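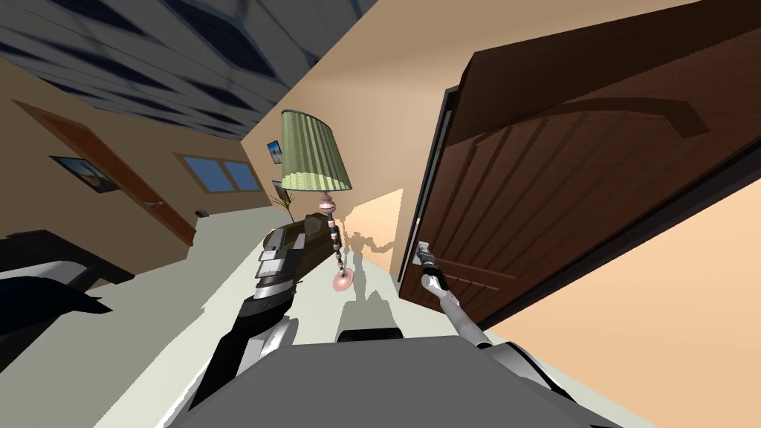
Harka door demonstrations released

1 February 2022

Fivomow has released 65 remote-control demonstrations of door opening, recorded in its Harka house simulator. An operator steers both arms of a simulated robot.
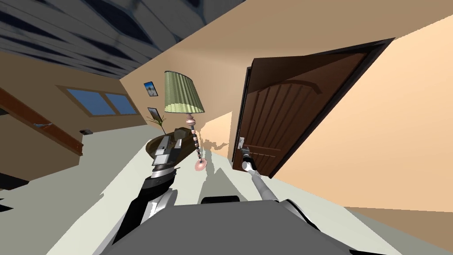

Right gripper at the lever handle of a paneled door in Harka.

Each run stores joint positions and gripper commands and lasts up to 19 seconds. Eight runs use a knob in place of a lever. 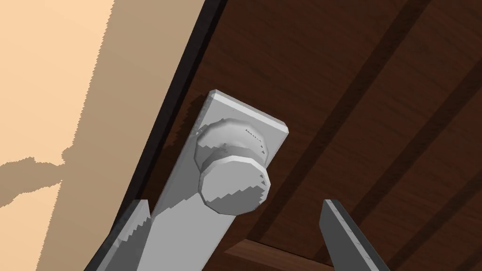

Knob runs are stored separately, with the same file layout. A set of drawer tasks is planned for November.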